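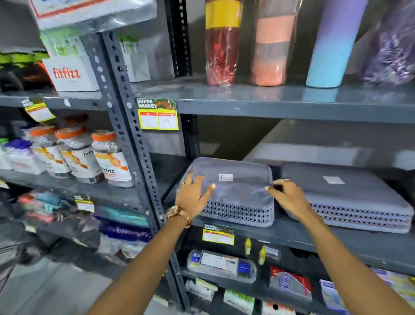

## Dromden ward selection appeals

Hello, and thank you for looking in! This folder holds the papers from the Dromden candidate selection dispute, typed up by Raili Tuominen over a rather long May (with a good deal of tea) and checked against the originals by Woo-jin Ji.

There are 346 entries in `appeals.csv`, one for each objection lodged by a party member. Of these, 324 were heard by the branch panel and the rest were withdrawn beforehand, so their `ruling` column is blank. Please don't read a blank as a loss.

### Things to know

- `ward` uses the old boundaries, so Khoo is still listed as one ward.
- `summary` is in our own words and stops at 1,000 characters, which does cut a few of the wordier members short, I'm afraid.
- Members' names are left out, but candidates' names are kept.
- In 30 rows the panel's handwriting beat us both, and those are marked `unclear`.

If you can make out any of them from the scans, do write in, we'd be delighted.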